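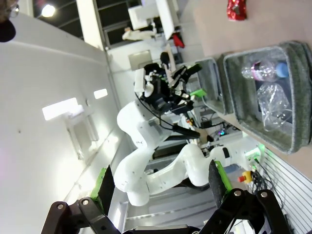
The sorting table from the wrist camera, with the second arm and the two felt bins.

How to budget for a two-arm sorting table

February 2025

If you are putting together a first budget for a pair of small robot arms, I expect you have started where we all start, with the price of the arm itself. It's a perfectly sensible place to begin, and it is also where most of the trouble comes from (ours included!). When we planned the table at Brenel we had the arms down to the penny and had set aside nearly nothing for the bits that go on and around them. So here is the order I would work in now, with our own figures where I still have them.

Step 1. Write down the job before you look at a single catalogue

Ours was to pick up light household packaging and put it into bins. Bottles, wrappers, thin bags, that sort of thing. Get a box of the real items and weigh the heaviest. Measure the widest as well, as the opening of the gripper will rule out more models than the lifting weight does. Crumpled clear bags deserve a line of their own, because they are hard to grip and hard for a camera to make out, and you will want to ask every supplier about them.

Step 2. Price the arm as a full set

Ask for one figure covering the arm, its controller, the stop button, the cables and the mounting plate. The Zanberg quote looked the dearer of our two until we noticed that the Brandão one left out the controller cable and the plate. Do ask how long the cable is, too, and measure your own run with plenty of slack for the arm to swing.

Step 3. Give the grippers their own heading

We allowed 1,668 pounds for each gripper, bought separately from the arm. Then come the finger pads. Ours are green and soft, they wear, and a spare set cost us 27 pounds. I would put four sets per arm into the first year and be glad of any left over in August.

Step 4. Cameras and their brackets

A wrist camera is a modest thing to buy, but you need the bracket, a long enough lead and a free socket on the computer at the other end. Our Arari cameras came to 424 pounds for the pair with brackets. Before you order, hold a cardboard cut-out of the camera against the wrist and check that the fingers will be in view when they are open, and that the lead has somewhere to go.

Step 5. The table, the bins and the room

Please don't leave this until last as we did. You want a top that won't wobble, with enough depth that both arms can reach the bins without reaching each other. Felt storage bins have suited us very well, being soft if a gripper knocks them, and they were 19 pounds each. Buy two sizes and try both. Have a look at your lighting while you're there, and jot down the price of a blind if you have big windows.

Step 6. Add time, then add a bit more

Put your own hours in as a cost. Fixing down the bases, tidying cables and teaching the first few moves took us almost 27 hours, and that was with everything delivered. If your supplier offers a day's setting up, get it priced as a separate line so you can compare it fairly.

Once all that is on one sheet, send it to two suppliers and ask each of them what you have missed. They are usually very happy to tell you, and ours pointed out that we had no spare fuses.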